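Rellix Garden Supply – Balcony and Patio Composting FAQ

Can I compost if I only have a balcony?
Yes. A 14-gallon lidded bin fits in most corners and takes the kitchen scraps of two people. Set it on bricks or a slatted tray so air can get underneath.

What goes in?
Fruit and vegetable peelings, coffee grounds, dead leaves, torn cardboard and plain cotton cut into small pieces. Leave out meat, dairy and anything with a synthetic lining.
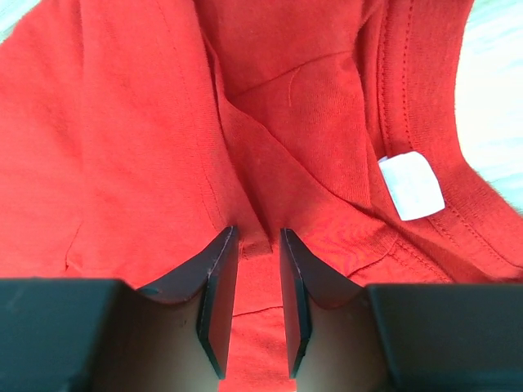
Red cotton jersey.

Does old clothing need any preparation?
Cut off zippers, labels and buttons first. Most sewing thread is polyester and will stay behind, so pick it out when you sieve. Cotton counts as a "brown," the same as cardboard.

How long does it take?
Expect 20 weeks in warm weather. A bin started in March is usually ready by the end of summer. Turning it every week helps.

My bin smells. What should I do?
It is too wet. Mix in shredded cardboard and leave the lid open a crack for 3 days – less if rain is coming.

Which bins do you carry?
The Pleneck and the Vinow. The Pleneck is taller and has a door at the base.

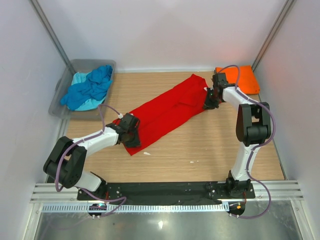
The Vinow is wider and easier to turn with a hand fork. Both come with a spare lid clip.

Can I return a bin?
Unused bins can come back within 14 days. Bring the receipt, or the order number if you bought online.

Who answers compost questions?
Arif Debnath, at the store or by phone on extension 309.

Filed under: Small Spaces, Composting, Help

We use cookies to remember your cart. By continuing to browse you accept our cookie policy.

© 2019 Rellix Garden Supply | Contact us | Back to top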